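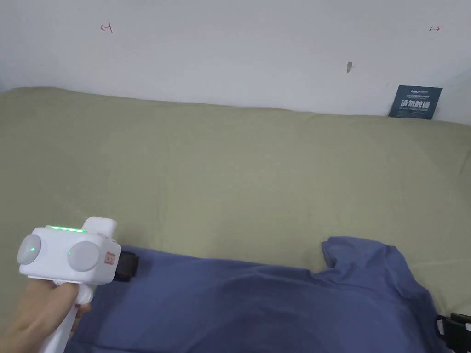
Skolville Consumer Studies Group, Reference Pages

Standby indicator

A standby indicator is a small lamp on an appliance or electronic product meant to tell the user that the product has power, is ready, or is doing something. Most are light-emitting diodes. Green is the usual choice for "on" or "ready," red for "off but plugged in" or "fault," and amber for nearly anything else. These meanings are widely assumed and unevenly followed.

Origins

Early household appliances had no need of an indicator. A lamp was lit or it was dark, and a motor could be heard. Pilot lamps came in with equipment whose working state was harder to judge, such as radio sets that took time to warm up. These were small incandescent or neon bulbs, and they burned out. A dark pilot lamp therefore meant either that the set was off or that the bulb had failed, a weakness that manufacturers' leaflets rarely mentioned.

The cheap LED removed the burnout problem for most purposes and brought in another one. Once an indicator cost almost nothing, there was little reason to leave it out, and products began to carry several.

What the light claims

An indicator is often described as showing the state of a device. Strictly, it shows the state of the circuit that feeds the indicator. On many simple products the LED is wired across the power supply and will glow whether or not anything further along is working. Buyers tend to read green as "working properly." In such designs it means only that voltage is present at one point.

Feng-yi Kwok, whose survey of kitchen and office products in Skolville is the main source for this article, looked at 19 products with a green light described in the manual as a "ready" lamp. In 11 of them the lamp stayed lit after the main working part had been disconnected. The survey was small, the products were picked from what local shops had in stock, and the results should not be stretched to cover the market as a whole. They do cast doubt on the word "ready."

Color

The green-for-good convention is commonly traced to railroad and traffic signals. The link is plausible but often stated with more confidence than the evidence allows. Cost and supply also mattered: red LEDs were the first to become cheap, which is why so many older products show red when they are running normally. Blue was taken up later, largely for looks.

Red and green are also the pair most often confused by people with color vision deficiency. Position, shape, or a blinking pattern can carry the same message, though blinking codes have their own trouble, as few owners keep the leaflet that explains them.

Energy use

Claims that standby lights waste large amounts of electricity usually mix up the light with the standby circuit behind it. The LED itself draws very little. Covering it with tape saves nothing. Unplugging the product does save power, but the credit belongs mostly to the power supply.

Complaints

Brightness in bedrooms is the usual complaint. The Carasari, a bedside air purifier, was sold with a dimming button that lowered the display and left the power lamp at full strength. Heffernan, its distributor, issued a revised manual in February that called the lamp a "night guide." The hardware was unchanged.

See also: Pilot lamp; Standby power; Poltau labeling dispute

Last reviewed March 22, 2023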